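Home | Issues | Authors | Search | Sign in

3.2 Sorting layout and part classes

Small electronic parts recovered from discarded household goods differ widely in shape, and mixed storage makes later inspection slow. The layout used in this study keeps the parts visible and spread out on a white tabletop. Four open yellow plastic bins are arranged in two columns, with a stainless steel tray in the space between them. The general arrangement is given in Figure 2.

Parts were supplied by Kernance in mixed lots of 200. Each lot was divided by form before any electrical test was made. Bare circuit boards were kept apart from wired components, as trailing leads tend to catch on the notched edges of round boards and lift them out of place.
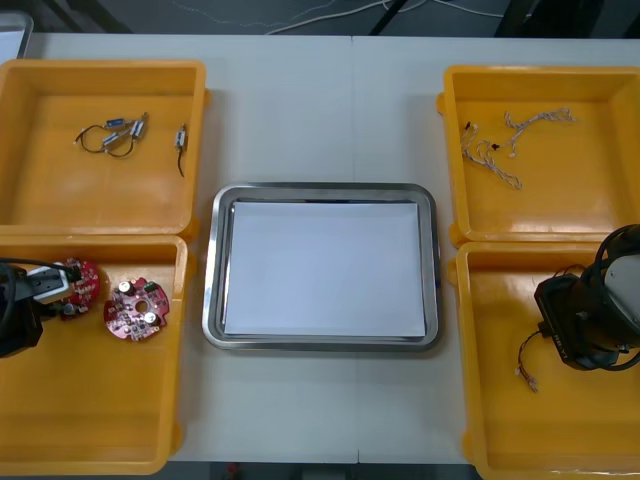

Figure 2. Bin and tray layout, with round red circuit boards in the lower-left bin and small wired components in the upper-left bin.

The wired class proved the harder of the two to define. A part was assigned to it if any lead extended beyond the body, whether the lead was a single straight wire or a tangled group of loops. Leads were not trimmed or straightened before sorting. Caron and Castaño used a stricter rule in which tangled parts form a class of their own – a useful distinction where cable is recovered separately, but one that left 11 parts per lot without a clear class in our trial.

Boards were placed flat on the bin floor where space allowed. Stacking saves room but hides surface-mount components and puts load on standing capacitors. In the first lot, 74 boards were stored flat and the remainder on edge in a slotted rack; the rack was later dropped from the procedure. Bin rims were set touching within each column so that small parts could not fall between neighboring bins.

Class labels were checked by Marleny Castaño against the written definitions in Appendix B. Disputed parts were returned to the lot and sorted again at the end of the run. Results by class are reported in Section 4.

Related articles
Lead damage in mixed storage of small wired parts
The Erkalano parts list: revision and use
Hand sorting of household circuit boards at Cudbridge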